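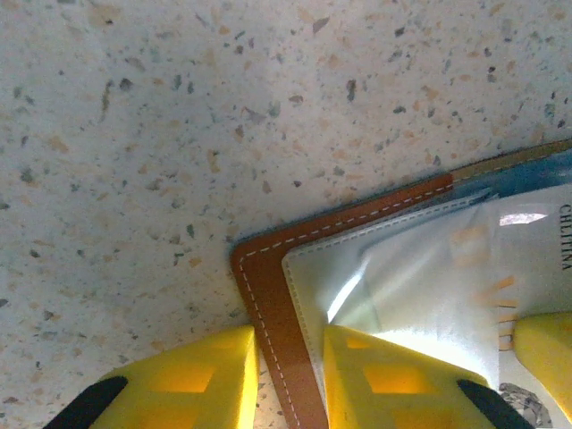
One customer asked before ordering whether the stitching on a Jelero card holder would fray at the corner, having owned two others that came apart in exactly that place. The question reaches the Parow service desk more often than any other, and the construction of the edge is therefore described first on this page.

Jelero Card Holder, Brown Leather
Item 622
Supplied by Parow

Construction
The Jelero is made of smooth brown leather with a light gloss and a darker finished rim. White stitching follows the outer edge and continues around the rounded corner in a single line. The thread is not cut and restarted at the turn. Each piece is checked at the corners before it leaves the Schwerdtfeger workshop, and pieces with a skipped or doubled stitch are returned to the bench.

The rim is sealed by hand in two coats. Small differences in the depth of the rim color from one piece to the next are normal and are not treated as a fault.

Capacity
The holder is intended for up to 5 standard cards. A new holder will feel tight with the full number in place. Parow recommends that customers begin with two or three cards and add the rest after the first weeks of use. Coins and keys should not be carried in the holder, as they mark the lining and stretch the seam.

Folded receipts may be kept behind the cards. Thick packets may be carried for short periods but should be taken out at the end of the day.

Color and finish
Brown is the standard color. The leather darkens with handling, most noticeably at the corners and along the edge that faces the pocket opening. Customers ordering a second piece to match an older one should expect a visible difference between the two. Monitors vary, and the color shown on screen may be slightly lighter or darker than the item received.

Care
Wipe with a soft, dry cloth. For marks that remain, use a cloth dampened with plain water and allow the leather to dry at room temperature, away from radiators and direct sun. A neutral leather cream may be applied twice a year. Indomley cream, sold separately, has been approved by the workshop for this finish. Shoe polish, alcohol wipes and household sprays are not suitable and will dull the surface.

If the holder has been soaked, remove all cards, press the leather gently between two towels and lay it flat overnight. It should not be refilled until the following morning.

Repairs and warranty
The stitching is covered for 2 years from the date of purchase. Repairs under warranty are carried out at the Schwerdtfeger workshop and normally take roughly 5 weeks, including return shipping. The workshop closes for part of May, and items received in that month will be held until it reopens.

The warranty does not cover scratches, stains, natural darkening of the leather or stretching caused by overfilling. Repairs outside the warranty are quoted individually, and no work is started until the customer has accepted the quotation in writing.

Please empty the holder completely before sending it in. Parow cannot accept responsibility for cards or papers left inside.

Ordering
Orders may be placed through this page or at the Parow counter. Unused items may be returned in their original box with proof of purchase. Monogrammed pieces are made to order and cannot be exchanged unless there is a defect in the leather or the thread.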